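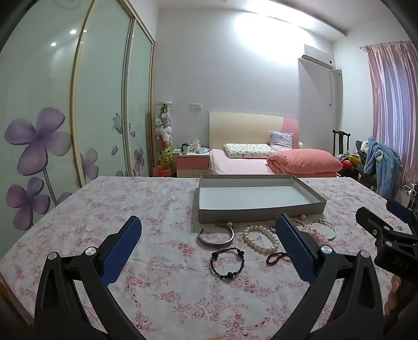 Fig. 4. Cuff, pearl bracelet and open box lid on the table.

Home | Guides | Cleaning | Storage | Contact

Filed under: Looking after silver and pearls

Section 4. Setting up the Niron ultrasonic cleaner

The carton says the Niron cleans "all fine jewellery". It doesn't. Read 4.1 before you fill the tank, whatever colour the sticker on the lid is.

4.1 Sort your pieces first

1. Lay everything out on a cloth, well away from the sink.
2. Take out all pearls, opals, emeralds, coral and anything glued. None of these go in the tank at any setting, including the one marked "gentle".
3. Check plain silver for loose hinges and old solder. If a joint moves, leave it out.
4. Put the pieces you've pulled aside in a lid or saucer and go to 4.4 for those.

CAUTION — Pearls are soft, and the thread between them is softer. A strung bracelet that survives one cycle is no proof it will survive the next.

4.2 Filling the tank

1. Stand the unit on a level bench with the cord unplugged.
2. Pour in 455 mL of lukewarm water. The line inside the tank is hard to see, so use a measuring jug.
3. Add one drop of plain dish soap. The Clirkbridge concentrate sold beside the cleaner is optional. We tried both on the same tarnished spoon and couldn't pick a winner.
4. Fit the basket. Metal should never rest on the bare floor of the tank.

Note: 900 mL is the brim, whatever the leaflet implies about "full capacity". Fill it that high and you'll be mopping.

4.3 Running a cycle

1. Plug in and close the lid.
2. Press the timer once for 176 seconds. Press again to cancel.
3. Unplug, lift out the basket, rinse each piece and dry it with a soft cloth.
4. If the silver is still grey, repeat once. After that you're dealing with tarnish, and the tank won't shift it. Use a polishing cloth.

4.4 Pearls, by hand

1. Wipe with a damp cotton cloth. No soap, no vinegar, no toothpaste, no matter who swears by it.
2. Lay the strand flat overnight before you put it away.
3. Store it apart from metal. A cuff will scratch pearls in a shared box.

Continue to Section 5, Descaling.

Comments

Tinis: Mine came with a leaflet that says pearls are fine for "short cycles". Which is right?

Kofi Aryee: @Tinis the leaflet was written to sell cleaners. Keep them out.

Beneš: Ran 11 cycles on a silver chain and it's no brighter than after the second. Polishing cloth fixed it in five minutes.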